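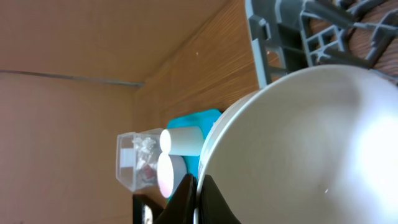 *White bowl, gray dish rack*

**To:** Lashari reading list
**From:** Hina Awan
**Subject:** Re: Which war memoir next, and the pullout hearings

Nighat, yes, yes, yes to the hearings! I read the first transcript Tuesday night meaning to skim it, and I was still going at midnight. For those who missed her note:

> I know we said memoirs only, but I'd like us to try the committee transcripts on the troop withdrawal. There are 16 sessions and 331 pages in the part I printed. My worry is that it's too dry for a group that meets after dinner. Could we do a few sessions and drop the rest?
>
> Also, does anyone still have the Skirkora book? I think Reshma had it last.
>
> Nighat Ghauri

It isn't dry at all. The best stretch is where the members keep asking who decides when a mission is over, and each witness hands the question to someone else. The general says it's a civilian matter. The civilian says he relies on the advice of commanders. Then a supply officer, way down the witness list, starts talking about how long it takes to move trucks out over a mountain road, and suddenly you understand more about the timetable than you did from all the people above him. I wanted to call somebody and read it out loud.

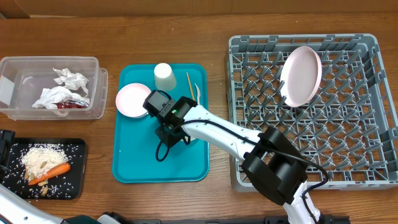 So my vote is for 6 sessions, starting with the supply officer's and working back. I know that's out of order (sorry, Parveen), but the opening statements make a lot more sense once you know what they're skating over. If you want background first, the long essay in Mokier is good on how the goals kept shifting from one year to the next. It leans hard toward staying, so maybe read it alongside something that doesn't!

One thing I'd love help with: a witness gives 3,379 as the number of interpreters with open visa cases, and a later one talks as if most of those were settled. I can't tell if they mean the same list. Rukhsana, you used to work on visa cases, would you take a look? It's in session four, near the end.

The Skirkora book is with me, by the way. Reshma passed it on in January and I'm two chapters from done. It's marvelous on the garrison years.

Hina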